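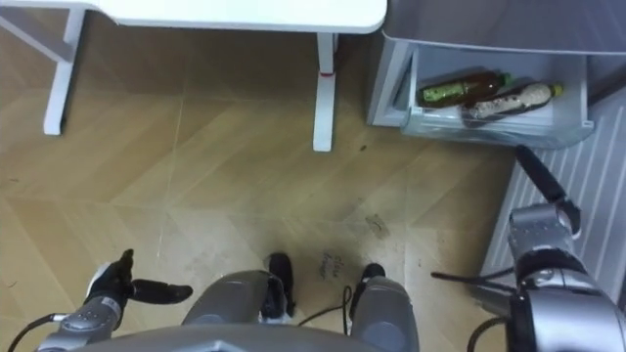 Drawer open, two bottles in it, both hands free.

I joined the robotics club at Honthorpe in my second year, mostly to fill a gap in my schedule, and I've now spent more hours in front of that refrigerator than in front of my own. A few people have asked what we do in there, so I'm writing it down while I still remember the order of things.

Our entry for the Skalley student competition is a household task. The robot has to move food and drinks between a fridge and a table. The rules let the judges choose the items on the day from a list, and the list has bottles, fruit, cartons and a bag of something soft. You get 3 tries at each item and the best one counts. A dropped item scores zero for that try, and if it hits the floor you also lose time while someone clears it up.

We teach it by demonstration. One of us drives the arms through the task, the computer saves what the joints and the cameras did, and then we do it again with the item turned a different way. When I last looked we had 1,591 saved runs. Souad Ait Brahim set the target at 3,000 before we start the long training, and she hasn't moved it, even though I have asked twice. A good run takes 40 seconds. A bad run takes longer and usually gets thrown out.

The drawer was my part. I assumed it would be the easy half of the job and the table would be hard. I had that backward. A bottle standing on a table gives you the whole side to hold. A bottle lying in a drawer has walls near it and often another bottle right beside it, and the fingers have to get down into whatever space is left. My first runs all went in from directly above, and the fingertips kept landing on the neighbor. What works better for me is to come in low at the cap end, lift that end a little, and only then close the rest of the hand. Lærke Zoëga does it from the other end and her runs are as good as mine, so we kept both.

That led to our longest argument of the term. If two people teach the same task in two different ways, does the robot learn both or does it learn a muddle? We trained a small test model in July on a mix of our runs and it would start toward the cap, stop, drift toward the base and stop again. Then we trained one on my runs alone and one on hers alone, and each of those at least made up its mind. The current plan is to label each run with the method used. It's tedious. I did a whole evening of labels with a sandwich in one hand, and I'll have to redo part of them since I mixed up the columns.

The other thing I've had to learn is to slow down near the table. The club notes say to set a bottle down with the base well inside the edge, and I wrote half of those notes, and I still cut it close when I'm tired. From the driver's seat the front edge is hard to judge. Tove Thorlacius suggested moving the starting position of the arm so that it comes to the table from higher up. We tried it for an afternoon. It made the table easier and the drawer worse, so we put it back.

Glass is its own subject. Plastic bottles give a bit when the fingers close, and you can get away with a sloppy grip. Glass doesn't give at all. If the thumb is late, the bottle turns in the hand, and you end up carrying it at an angle and trying to straighten it on the way down.
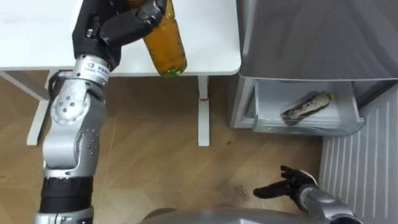 Ragnheiður Fogh read a draft of this and wrote back that I was being too hard on the two-methods problem. In her view the muddle came from too few runs, and with enough of them the robot would sort out for itself which end of the bottle to go for. She also said that labeling everything by hand was a good way to lose club members.

She may be right about the second part. On the first, I'd like to see it tested before we bet the entry on it. We could train once with the labels and once without, on the same runs, and compare. Souad has agreed to that if I do the setup, so I guess I'm doing the setup.

Still on my list: finish the labels, get more fruit runs, and rewrite the page in the club notes about where the second hand should wait. At the moment it says "out of the way," and every driver has a different idea of where that is. I park it low and open near the drawer. Lærke pulls it right back against the body. The software doesn't care, but the model will see both, and I don't want another July.

If you're a student at Honthorpe and want to try driving, come by after five. Bring a snack, and expect to redo your first few runs. I'll post again when the comparison is done.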